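Clear Desk Organizer from Fluston – a long-term review

19/09/2025

I put off buying a desk organizer for years, mostly out of stubbornness. My pens lived in a soup mug, and then the mug got needed for soup, and you can guess how that went. So when I placed an order with Jalargate back in March for printer paper and a few other dull things, I added the Fluston clear pen holder to the cart almost as an afterthought, and I have grown fonder of it than a grown person probably should be of a plastic box!

The first thing I liked is how little of my desk it seems to take over. I have a white table in a small room, and anything dark or chunky on it bothers me all day long. The clear plastic and the rounded corners keep things feeling light, and with hardly anything in it you mostly notice the rim. 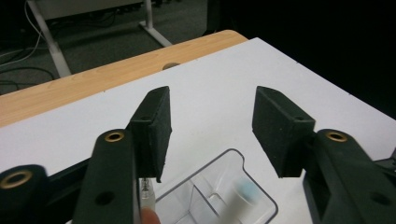
The Fluston on a white tabletop, seen from above.

Inside there are clear dividers that split the box into compartments, and those are what won me over. In the mug everything slid into one big tangle, and I was forever pulling out the wrong pen. Now the fat things have their own spot and the skinny things have theirs – I can put my hand on a marker while I'm on the phone and barely look. Longer markers do lean quite a bit and poke out past the rim, so if you like your pens standing up straight like soldiers, this may drive you a little crazy. It doesn't bother me, but my old Sorrentino holder (a tall round tin, long since dented) was better in that one way.
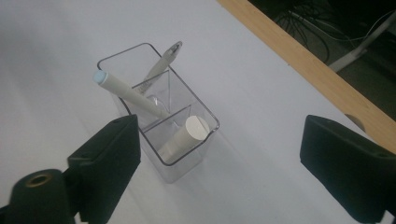

What I'd change

Being see-through cuts both ways. Dust shows, ink smudges show, and so does every crumb that finds its way to the bottom. I rinse mine in the sink with a drop of dish soap and let it dry on a towel, and it comes up nicely. I'd also love a slightly heavier base, as mine scoots if I grab a pen in a hurry.

Would I buy it again? Yes, and I very nearly have, for the sewing table, where the chalk and the glue sticks are still rolling around loose in a drawer.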